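Room turnover (hotels)

Room turnover, which I still call "doing a checkout" like everyone I learned from, is the cleaning and resetting of a guest room between one stay and the next. This entry sticks to the tidying side of it: trash, bottles and the desk. Linen has its own page, and it's a long one! Last updated 20/06/2020.

Order of work

Most people start with trash, and so do I. The Vonda, a small hotel in Zarnendale where I learned the job, put it first on its room card back when I started one February, and the card ran to 4 headings: trash, bed, bath, surfaces. Desk bins are usually small and fill up fast with snack wrappers and paper, so it's worth getting down and looking under the desk before you decide the room is an easy one.

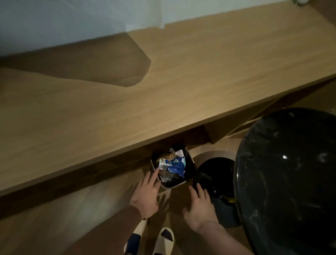

A small desk bin full of wrappers and paper.

Bottles are a separate round. They roll, they end up beside the bed or along the foot of a platform, and they're heavy enough to split a thin liner (ask me about room 1145 some other time). I pick them up by the cap, one in each hand, and check whether they're sealed. Sealed ones go back to the minibar or to lost property, depending on the house. Open ones get emptied in the bathroom sink and go in the glass or plastic crate.

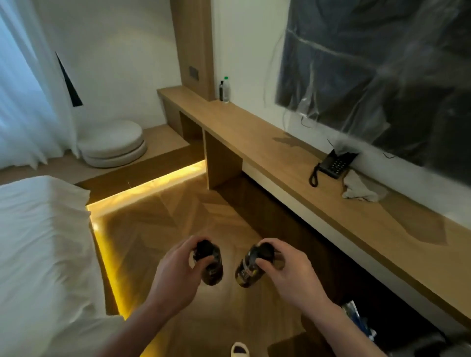
Two small dark bottles, held by their caps, in a room with a herringbone wood floor.

Surfaces

Desks come late, after the bed has been made and the dust has had time to settle. Long built-in desks like the ones Jaunzems fits take more wiping than you'd guess, what with the seams and the corners. I use a folded cloth, barely damp, and go with the grain from the wall toward me, moving the phone as I get to it.
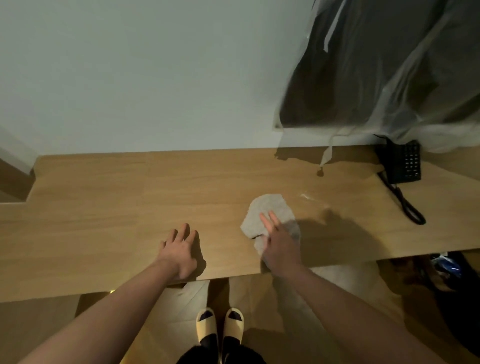 Streaks are the usual complaint. A second pass with a dry cloth takes care of most of them, and for sticky rings I leave the damp cloth sitting on the spot for a minute first. The Nitari handbook of 1936, a lovely little thing if you ever find a copy, wanted every desk waxed weekly, but I've never worked anywhere that still did it.

See also: Linen change; Minibar; Lost property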